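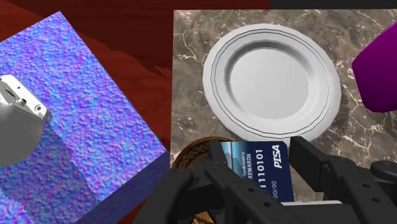
Rewards for People Who Pay Twice

Home | Older posts | Money | Kitchen | About

My brother-in-law Sebastian flew to see his mother "for free" in March and has mentioned it at every meal since. He got the flight with points. I asked what the card costs him and he said nothing, then said well, there's the annual fee, then changed the subject to parking.

So I did my own math, on my own card, going back one year. The fee was $315. I got back about $400 in rewards, and for a minute I felt pretty smart. Then I went through the statements line by line.

There was a $40 late charge from the week I had the flu. There was a cooler I bought only to reach the sign-up bonus, and we already own a cooler. I'd also put a $700 dental bill on the card "for the points" and let it ride for three months. You can guess what the interest did to my $85 profit.

I-hsuan, who reads this blog and argues with most of it, wrote to tell me the trick is discipline. Pay it off every month and never spend a dollar you wouldn't have spent. Fine. I believe she does that. I also think that if most of us did, the banks would have dropped these programs years ago. Somebody is buying Sebastian's plane ticket, and I suspect it's partly me.

I'm not cutting anything up. I did call to ask for the plain version with no fee, and the man on the phone offered me bonus points to stay. I said I'd think about it, and he sounded like he'd heard that before.

The dentist wants me back in December. I'm bringing a check.

Contact | Copyright Frida Hviid | Back to top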